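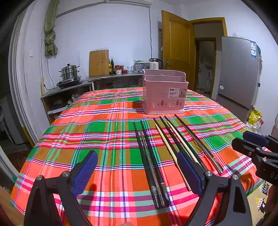 Chopsticks out on the plaid cloth, basket waiting behind them.

A long one tonight, so I have made tea first. We did chopsticks all afternoon, and my thumbs are sore in a way I did not know thumbs could be. Usa Kaewmanee calls it gripper thumb and says it goes away after the first month — she started back in the spring, so I suppose I believe her.

The job is simple to say. You lay the chopsticks down in front of the pink basket, take up a gripper in each hand, and put them away, one after another, so that Stundis can learn it from how your hands went. Then you tip them out and do it all over again. Onyekachi Idahosa wants each round kept under 90 seconds, and he wants them unhurried too, which made Usa laugh so hard she had to put her grippers down.

I like the bamboo ones best. The black ones are pleasant enough, but the thin steel one with the pattern on it is a little devil, and I must have chased it over that tablecloth for half of my first hour. What helped in the end was coming down on it straight from above and closing slowly, the way you would pick up a sleeping kitten if you had only two fingers. Onyekachi says to leave the fumbles in, as long as we recover from them, so Stundis will have plenty of mine to study! 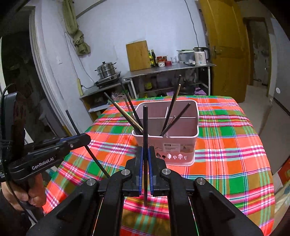

A black one held upright at the basket, with the others fanned out behind.

We got to 259 rounds between us, nearly all of them keepers, and took 15 minutes for noodles somewhere in the middle. I ate mine with a fork. Usa noticed, of course.

Spoons tomorrow, if the list from Arkel comes through. I must remember to cut my nails and to ring Mom before she goes to bed.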